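Rellbridge posts results from two-arm gripper comparison

August 10, 2024

Rellbridge, the automation test group in Kosutdale, has published the first results of a comparison between three two-finger gripper setups on a pair of table-mounted arms. All of the runs were done in simulation. The group plans to repeat part of the work on physical arms in November.

The task uses a cup, a bowl and a tray. One arm handles the cup and the other handles the bowl.

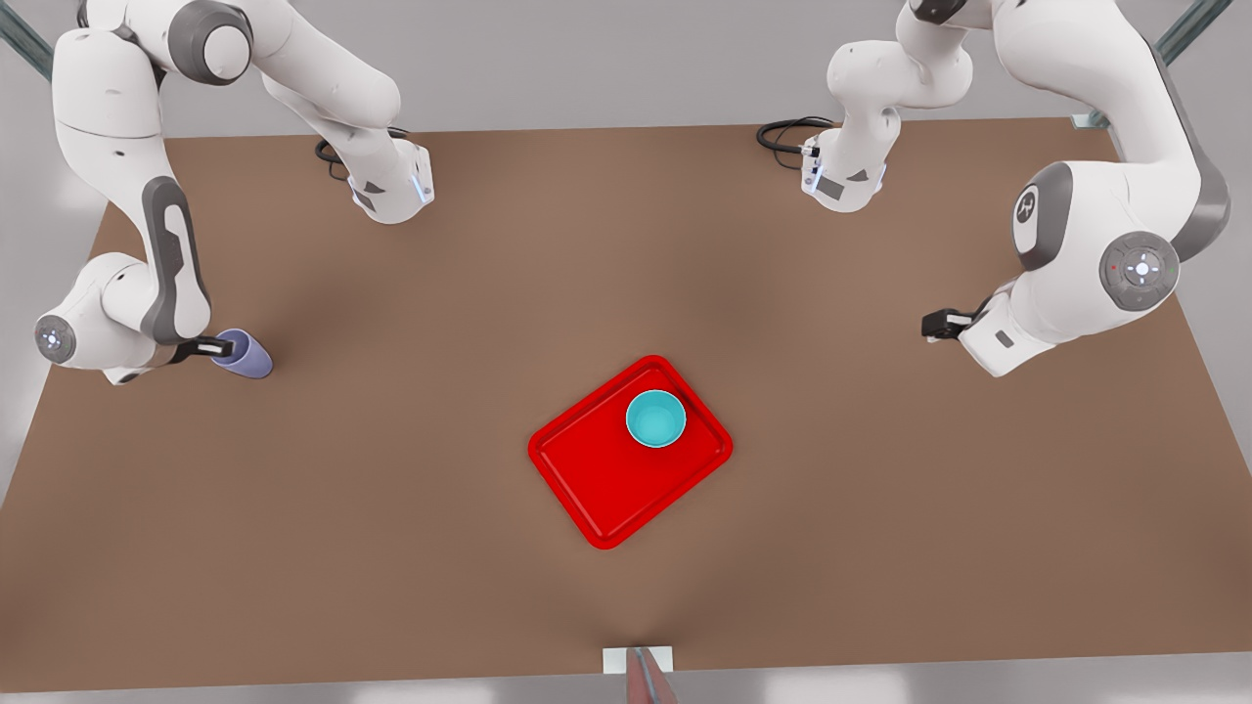 Simulated runs of the cup and bowl task, with the cup held in the gripper at left.
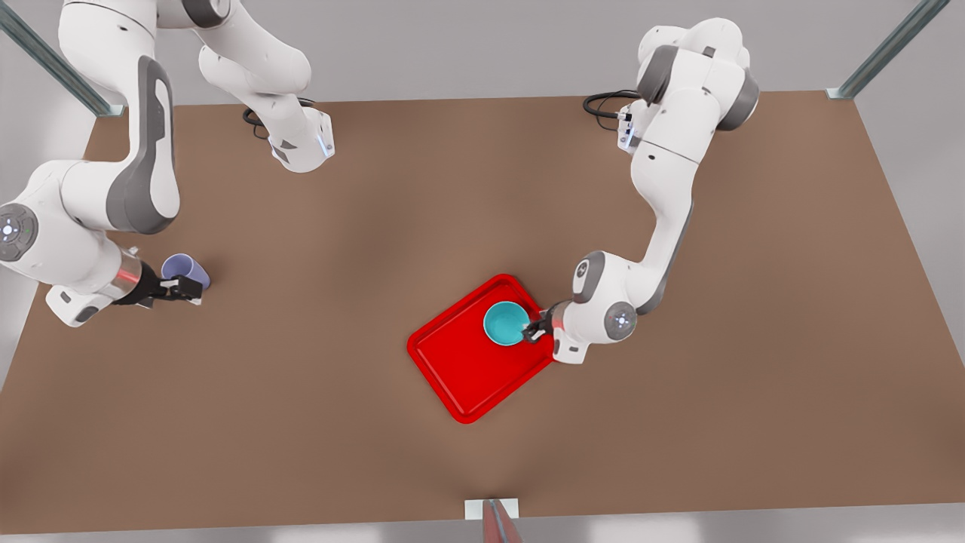 Each setup was run 2,000 times from randomized starting positions. The tray was turned to a new angle at the start of every run, and the cup and bowl were shifted within set limits. The same list of starting positions was used for all three setups, so that each one faced the same set of easy and hard layouts.

The setups differ in finger shape and in how the closing force is controlled. The first, listed in the report as the baseline, uses flat fingers and closes to a fixed force. The second keeps the flat fingers but lets the controller lower the force once contact is detected. The third uses the same controller as the second with a slightly curved fingertip modeled by Siqueira, a small tooling shop that also works with the group on fixtures.

Changing the controller made more difference than changing the fingers. With the baseline, the most common failure was a cup that turned in the grip after it was picked up, usually when the fingers had closed near the rim. The second setup cut those failures by more than half. The curved fingertip brought them down a little further but did worse on the bowl, where the thin wall gave it less surface to hold. The report lists the second setup as the best overall and the third as the best for the cup alone.

Kane Gilchrist, who ran the comparison, said the bowl results were the ones he had gone back to check.

"We expected the curved tip to win on both," Gilchrist said. "I reran the bowl starts with a different contact setting and got the same ranking. The gap got smaller, but the order didn't change."

The arms were also timed. A run counts as finished when both objects are in their target positions and both grippers are open and clear of the tray. Lowering the force after contact adds a short pause to each grasp, and the second and third setups were slower than the baseline for that reason. Gilchrist said the pause could probably be shortened, though no attempt was made to tune it for this round.

One section of the report covers collisions. The two arms share the space over the tray, and the planner has to keep the wrist of one clear of the forearm of the other. Runs in which the arms touched were stopped and counted as failures no matter where the objects were at the time. There were 17 of these across the whole comparison, nearly all with the tray turned so that a corner pointed straight at the near edge of the table. The planner settings were left alone so the results would stay comparable, and a fix is listed under future work.

Camera placement was tested separately, using only the second setup. The group compared a single fixed view from the front of the table with a front view plus one camera on each wrist. Adding the wrist views helped most with the bowl, where the front view often lost sight of the fingertips behind the gripper body. For the cup the difference was small. The report does not rank specific camera models and uses the same simulated resolution for every view.

Readers should be careful with the absolute numbers. Friction between the fingers and the objects was set to one value for the cup and another for the bowl, and neither was measured from a real part. Both objects were treated as rigid and empty. A real cup with some give in the wall, or one with liquid in it, would likely change the force results, and the report says so in its notes.

The November tests are meant to answer some of that. They will use a smaller set of starting positions picked from the simulated list, including all of those that led to contact between the arms. Brunden, which supplies the test floor, will print the curved fingertips in two hardnesses. The baseline and the second setup will be run as they are. No decision has been made on whether to include the wrist cameras, which depends on cable routing at the last joint.

Gilchrist said he does not expect the physical success rates to match the simulated ones.

"What I want to see is whether the order holds," he said. "If the force change comes out ahead on the real arms too, we'll make it the default and move on to other objects."

A plate and a mug with a handle are next on the list. The handle is expected to be the harder of the two for the current planner, which picks grasps from the outer shape of an object and does not yet treat a handle as a separate part.

The report, the list of starting positions and the controller settings can be requested from the Rellbridge office in Kosutdale. The fingertip models are not included and must be requested from Siqueira.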